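Re: [cell-maint] Sernier cell dropping boards at the tray

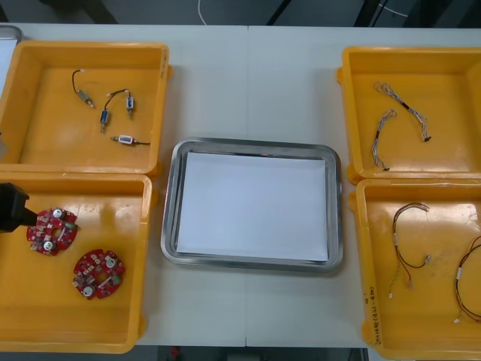

Rajeshwari, ok so I went through the whole kitting cell this morning, quick notes before I lose them.

Gripper first. Left fingertip pad was worn smooth, swapped both. Torque on the finger screws was all over the place, redid those too. Old pads had some 3,000 cycles on them, log says last change was April. Too long for ring boards.

Bin positions – retaught all four. Boards lower left, sensors above them, harnesses on the right. The left pair had crept 3 mm toward the seam. Tabs catch on each other when you push the bins together so push from the outer side and check the rims are touching.

Tray. Fresh sheet of paper, flat, has to sit inside the rim all the way round. The shiny steel was throwing the camera off again, paper fixes it. Dont use the glossy stuff from Heffernan.

Still to do: approach height on the board pick. Its at 11 mm, I want to go lower but need someone by the stop button. And the braided harnesses, no idea yet.

Backup of the old points is on the Rasa drive, folder Grotum.

On 10/07/2026 Rajeshwari Acharya wrote:
> Cell faulted 2 times on second shift, both on the red boards.
> Gripper closes, lifts, board slides out before it gets to
> the tray. Sensors were ok. Is it pads or did somebody move
> the bins? Also can we pleae get the taught points saved
> somewhere before anyone changes them.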